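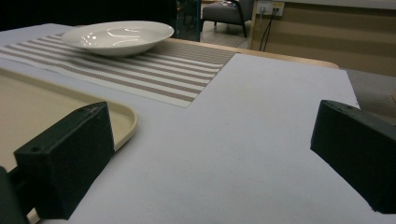
Piver "Sudari" reissue — remaster or just louder?

groovewear
Posted March 11, 2019
Has anyone compared the new Stellia pressing of Sudari with the original CD? I have both ripped and the reissue measures considerably hotter. Side two opener is the worst case, with the kick drum flattened at the top on every hit. The sticker says "remastered from the original tapes" and gives no engineer credit. Matrix is plain, no initials.
I'm trying to decide whether to keep the vinyl or send it back before the return window closes in April.

lowpass_34
You ripped the vinyl and got a hotter file than the CD? That depends on where you set your input gain. Level alone tells you nothing there. What does the download look like?

groovewear
Sorry, should have been clearer. The comparison is original CD against the download that comes with the vinyl. Both 16 bit. I haven't done a needle drop yet.

Türkmen
The download and the lacquer are often cut from different files. Stellia did this with the first Piver EP: brickwalled download, perfectly reasonable LP. I would do the needle drop before drawing conclusions about the record.
My copy is number 1176 and it plays quietly, with good low end and slight sibilance on the last track of each side. That is normal for sides this long.

deadwax
Disagree on the low end. Mine is thin below the bass guitar's lowest notes, and I tried two cartridges. The original had a synth line under the second verse of the title track that you could feel. On the LP it has been rolled off or summed to mono, or both. Summing I can accept on a long side. Rolling it off that far was a choice.
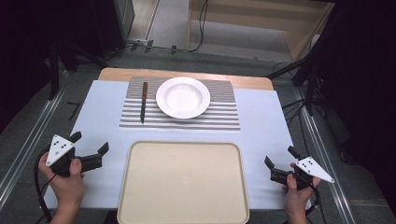

Also, the tape claim is doubtful. The band said when the album came out that it was mixed in the computer and bounced to stereo files. There may be a tape safety somewhere, but that would be a copy of the digital mix.

lowpass_34
They tracked the drums to tape, if I remember the liner notes correctly. So "original tapes" could be technically true of part of one session. Labels have printed worse.

Türkmen
The liner notes say drums and "some guitars" to tape. Nothing about the mix. I have the first CD booklet open now.
deadwax, what phono stage? A subsonic filter set too high would give you exactly that result.

deadwax
Filter is off. It's a switch on the back and I checked it.

sevenincher
Is the bonus track worth having? It's listed as "Room 215 (demo)" and I can't find it streaming.

groovewear
It's the same song as track four with a drum machine and a different bridge. Vocal is a guide take. I played it twice. If you like the album version, the demo won't replace it.
Needle drop done, by the way. Türkmen is right about the level: the LP peaks are intact and the kick looks normal. deadwax is also right about the synth line. It's there, but well down compared with the CD. I'm keeping the record and using the old CD rip for the car.

deadwax
Check the channel balance on that verse too. Mine leans left.

groovewear
Mine doesn't. Might be your azimuth.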